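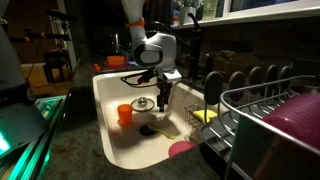

Thirumalai Alva

Saturday, December 12, 2020

Re: Draft rules for arms working at a sink, section 4

Thanks for the comments on section 4. I have answered the main ones below and changed the wording where I agreed.

Prader wrote:
> I don't see why the sink needs a section of its own. We already have
> a page on shared worktops from August. A basin is a worktop with a
> hole in it. If the speed limit and the stop button are right, the
> rest is up to whoever is running the arm. Also, 300 mm for the keep-clear
> distance looks like a number somebody liked.

The worktop page assumes the gripper comes down on to a flat surface with open space on every side. In a basin it has a wall close by whichever way it turns, and the wrist can touch the rim before the fingers reach anything. The cable loop at the wrist matters too. On a worktop it hangs in free air. At the back of a sink it can catch on the tap, and a check of the gripper path alone won't find that. So I would like to keep the section, but I have cut it down.

The wording is now:

4.1 Before the arm is enabled, move the wrist by hand through the lowest position it will use and look at the cable as well as the gripper.

4.2 Keep-clear distance for hands is 300 mm from any part of the arm below the elbow. It applies to the dish rack beside the sink as well as the basin. People reach for the rack without thinking of it as part of the work area.

4.3 Nothing made of glass goes under a plastic item. A glass lid may lie in the basin with cups and bowls if the gripper can get to it without moving them first.

4.4 Knives stay out of the basin and out of the rack. Spoons and spatulas are fine, but not standing upright.

4.5 Leave the drain open. If a utensil is lying over the edge of it, that is allowed, and the run sheet should say so.

4.6 Sponges and caddies on the inner wall count as obstacles and go on the run sheet.

On the 300 mm: it came from the Hurkier tests. We did 27 stops at the speed in section 2, and I added a margin to the worst of them. Prader is right that the draft didn't say this, so there is now a note under the table. If your arm is heavier or runs faster, do your own stops and use your own figure.

The Skitside people asked for 900 mm of clear floor behind the operator. I have put that in section 6 with the other floor rules – it has nothing to do with sinks.

Eglītis asked whether 4.4 covers peelers. Yes, I think it should. I'll add the word unless anyone objects.

Still open is water. The draft only covers dry basins, and 13 of the comments I got were about that. Please send me the sealing rating for your wrist and gripper, even if the answer is that there isn't one.

Thirumalai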